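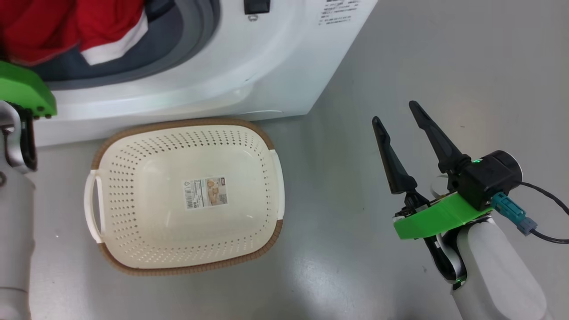 Night shift would rather the arms stayed off until the sorting is sorted out, according to the note in the handover book. Two lines, unsigned, underlined once. I read it at ten to seven and have been thinking about it since.

The complaint is fair on the figures. The log for April gives 574 unload cycles attempted at the Mofokeng site, 45 of them stopped and handed to a person. Each stop means someone leaves the folding table, walks to the machine, clears the fault, confirms on the panel and walks back. I timed one this morning at 80 seconds. On days there are enough of us to absorb it. On nights there are 2 people, and one of them is usually at the dryers.

What the monthly sheet from Trorance leaves out is where the stops fall. They come in the last part of the cycle, when a single item is left against the back of the drum or caught in the fold of the gasket. A full drum gives far less trouble. So the machine does the easy part of the job and passes us the awkward part, and we do it kneeling. 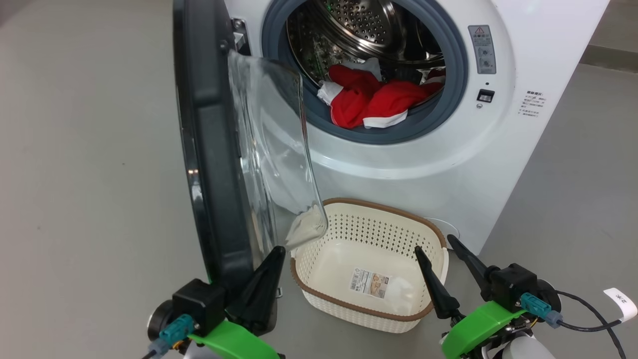 Against that, my back is better than it was in the winter. Bending to a low door all shift was the worst of this work and I do a good deal less of it now. I said so at the afternoon meeting and was told to put it in writing, which I have done.

The job title has changed too. We are "cell attendants" on the new rota, same grade, same rate. The Jodov training covers resets, basket placement and when to press the stop. It does not cover stain checks, which used to happen as the washing passed through our hands and now have to be done at the table as a separate step. Nothing on the rota allows time for it.

Proposed three changes: basket closer to the door, a second attendant on nights until the stops come down, and stain checks entered as a task with minutes against it. The first was agreed on the spot — it costs nothing. The other two go to Drurnoma with the contract review.

Wrote a reply in the handover book under the note. Home late. Knees sore, back fine.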